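원목 상판 얼룩 어떻게 하나요 급해요

게시판: 원목가구 관리 / 조회 3,978
작성자: 나스린모라디
2024년 7월 26일 금요일

제목 그대로예요. 밝은 색 원목 상판인데 어두운 자국이 생겼어요. 마감은 오일이고 살 때 Ostermann에서 "하드오일 1회"라고 적어준 종이 있음. 근데 그 뒤로 한번도 덧바른 적 없음... 제 잘못 맞아요. 혼내는건 나중에요.

일단 마른 행주로 닦았고 그 담에 물행주로 한번 더. 색은 그대로. 손으로 만지면 뭔가 거칠한 느낌도 있고요. 물인지 기름인지 모르겠어요. 탈 만한 뜨거운 냄비 올린 적은 없어요.

다음주에 손님 오는데 그 전에 사포질까지 가능할까요?? 사포는 집에 240방 있어요. 오일은 없음. 식용유 발라도 된다는 글 봤는데 진짠가요

프라우케K
식용유 절대 안됨. 안 굳어요. 끈적거리고 나중에 쩐내 납니다. 굳는 기름이 따로 있어요 아마씨유나 동유 같은거. 올리브유 발랐다가 먼지 다 붙은 사람 이 게시판에만 몇명인데...

그리고 사포 들기 전에 일단 말리세요. 얼룩 볼때 제일 많이 하는 실수가 덜 마른 나무에 사포질임. 결 다 일어나요

안넬리제
나무가 뭐예요? 수종 모르면 답 못해줌. 오크면 쇠 닿아서 까매지는 거 있고 물푸레나 너도밤나무면 얘기가 달라요

나스린모라디
수종은 기억 안나요ㅠ 판매 페이지가 내려갔어요. 밝은 베이지 쪽이고 판을 이어붙인 형태. Marnon 모델이라고 들었는데 검색하면 의자만 나와요

지네트S
Marnon 저도 써요. 제껀 물푸레. 근데 같은 이름으로 수종 여러개 나왔던걸로 아는데 확실친 않음. 밑면 한번 보세요 스티커 붙어있는 경우 있어요.

저는 그냥 두는 파입니다. 식탁이잖아요. 15년 썼고 자국 많고 이제 어느게 먼저 생긴 건지도 몰라요. 손님은 음식 봅니다 상판 안봐요

프라우케K
그냥 두라는건 좀... 물이 들어간 거면 두면 더 커져요. 오일 빠진 데는 계속 먹습니다. 자국이 문제가 아니고 마감이 죽은게 문제

지네트S
그니까 오일은 바르시되 사포는 말자는 얘기예요. 부분 사포질하면 거기만 색 밝아져서 더 티남. 그건 되돌리지도 못함

나스린모라디
밑면 봤는데 스티커 없어요. 드릴 구멍이랑 연필로 쓴 글씨만 있음 읽을 수가 없네요. 상판은 이래요. 주황색 세모난거 둘레랑 그 오른쪽으로 색 진한 부분 봐주세요

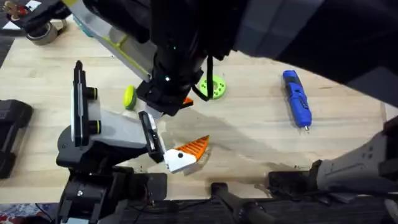 리젤로테
산성이면 물이랑은 또 달라요. 과일즙이나 식초 닿은 적 있는지부터 생각해보세요. 오크는 타닌이 많아서 산 자체보다 쇠수세미 가루나 철제 냄비 받침 같은 거랑 만났을 때 검푸르게 변합니다. 그건 오일로 안 없어지고 옥살산 써야 빠져요. 근데 초보가 부분만 하는 건 비추. 장갑 보안경 환기 다 필요하고 중간에 헹구는 것도 제대로 해야돼서...

색이 그냥 한톤 진해진 정도면 십중팔구 수분이나 기름이에요. 검푸른 거랑은 보면 구분 가능

나스린모라디
아 오렌지는 자주 썰어요. 도마 놓고 써는데 즙이 흐르긴 하죠. 쇠수세미는 안 써요. 냄비받침은 나무. 검푸른 색은 아니고 갈색 쪽이에요

안넬리제
갈색이면 일단 철은 아닌듯. 그럼 순서는

하루 이상 그냥 둔다. 위에 아무것도 올리지 말기, 천도 덮지 말기
그래도 진하면 키친타월 깔고 미지근한 다리미 잠깐. 타월에 기름이 묻어나면 기름인거고
아무것도 안 묻고 색도 그대로면 속까지 물든 거
거기까지 가면 그때 사포 얘기

드라이기로 뜨거운 바람은 쓰지 마세요 이음매 벌어진거 여러번 봄

프라우케K
다리미 반대요. 오일 마감에 다리미 대면 하얗게 뜨는 경우 있어요. 전 무조건 자연건조

안넬리제
하얗게 뜨는 건 래커나 왁스 쪽이죠. 오일은 괜찮던데요 타월만 두껍게 깔면. 스팀만 끄면 됨

프라우케K
"괜찮던데요"가 제일 무서운 말임... 왁스 섞인 하드오일도 많아요. Ostermann 종이에 성분까지 써있는거 아니면 모르는 겁니다

리젤로테
두분 다 맞는 말인데 시간 있으면 그냥 자연건조부터가 안전해요. 손님 다음주라면서요

나스린모라디
네 다음주 주말이요. 그럼 일단 말리기로. 오일은 뭐 사요? 동네 가게에 Drundurska 무색이랑 Fenemberg 내추럴 있대요. 값은 Fenemberg가 더 싸고요

지네트S
밝은 나무면 Fenemberg 내추럴 추천. 무색 바르면 젖은 색처럼 누렇게 깊어지는데 내추럴은 흰 안료가 쬐금 들어있어서 원래 색 비슷하게 남아요. 대신 잘 저어야 돼요 가라앉아 있음. 안 저으면 처음 바른데랑 나중 바른데랑 색 달라져요 (제가 그랬음)

프라우케K
기존에 무색이었으면 내추럴 부분만 바르는거 안됩니다. 얼룩덜룩. 바를거면 전체 바르세요. 어느쪽이든 얇게. 두껍게 바르면 일주일 지나도 안 말라요

안넬리제
Drundurska 한표. 냄새 덜하고 마르는게 빠른 편. 바르고 15분 두고 남은거 싹 닦아내기. 이거 안 닦으면 끈적여요 진짜로. 2회 하면 좋고 급하면 1회만 하고 손님 간 담에 한번더

그리고 오일 닦은 천 뭉쳐서 쓰레기통 넣지 마세요!! 혼자 열 올라서 불 나요. 펴서 밖에 널거나 물에 담그거나

리젤로테
천 얘기 중요함. 위에 올려야 할 정도

나스린모라디
헐 몰랐어요. 무서워서 베란다에 널게요

사포는 240으로 전체 한번 가볍게? 아님 아예 하지말까요. 만지면 거칠한 건 그냥 둬도 되는건지

지네트S
하지마요

프라우케K
하세요. 물 먹고 결 일어난 상태로 오일 바르면 그대로 굳어서 계속 거칠어요. 힘 빼고 결방향으로만. 전체 다. 먼지 꼭 털고

지네트S
저는 계속 반대. 손님 전에 사포 시작했다가 중간에 망하면 식탁보 사러 가야됨. 가을에 하세요 9월쯤. 건조하고 창문 열기 좋고

리젤로테
식탁보 나쁘지 않은데요 ㅋㅋ 근데 오일 덜 마른 상판에 천 덮으면 자국 남으니까 둘중 하나만 하세요. 바르든지 덮든지

안넬리제
먼저 구석이나 밑면에 시험삼아 해보고 결정. 밑면은 어차피 안 보이니까 거기다 사포 살짝, 오일 살짝. 담날 색 보고 맘에 들면 위에도

나스린모라디
밑면 시험 그거 좋네요. 오늘은 오일만 사오고 낼 아침에 밑에다 해볼게요. 상판은 그냥 말리는 중. 오렌지는 싱크대에서 썰기로

프라우케K
도마를 홈 파인걸로 바꾸세요 즙 안 넘쳐요. 컵받침도 쓰시고

나스린모라디
컵받침은 있는데 식구들이 안 씀요... 추가. 오일 가게 갔는데 Fenemberg 품절이래서 Drundurska 작은 통 샀어요. 통에 '식탁용 가능' 써있고 건조시간은 안 써있음. 밑면 결과 나오면 댓글 달게요

안넬리제
건조시간은 뚜껑 스티커 밑에 있을 거예요 겹으로 된 스티커라 한장 벗겨야 나옴

나스린모라디
아 있네요 감사해요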